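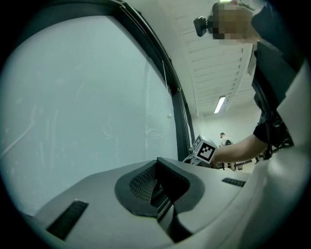 One of last year's group wrote on the feedback form that half the boards at Rulcombe never get properly cleaned because people only wipe the middle, and could we please spend longer on corners. Fair. So more on corners this time.

ROOM CARE 241: Teaching rooms, handout 14
Boards, wall panels, cords, ceilings

Boards and smooth walls
Smudges and wipe marks = residue moved about, not lifted. Usual spot is low down, where hands and sleeves go. Check low left and low right before you sign off.
Dry cloth first, always. Then damp cloth, top to bottom, overlap each pass. Turn the cloth. Turn it again.
Corners: finger inside the cloth, push in, pull out toward you. Dont scrub in circles.
Not sure if it's a board or just painted wall? Treat as wall. Plain water, test patch first.

Dark frames and tracks
Show dust more than the panel does. Soft brush along the track, then cloth. Do this BEFORE the panel or you will be doing the panel twice.

Hanging cords
Wipe downward, hold the knob with the other hand. No tugging. If a cord is frayed, write it up, don't tie it.

Slatted ceilings
Work along the slats, never across. Long pole, dry head only. Light fittings: leave alone, report flicker to the Utley desk. Allow nearly 10 minutes for an average room, more if it hasn't been done since September.

Corridor end
Door open while you work, people walk through with bags on. Bucket against the wall, lead tucked in. Sign out first, then bucket.

Cloths
Makori sheet has the color list, same as handout 12. Blue is still boards only. Indon cloths go back in the net bag, not the bin, we lost a lot last term.

For next time: pick one room, do the board and frame only, write down the order you did it in and how many times you turned the cloth. Half a page is plently. Hand in at room 515.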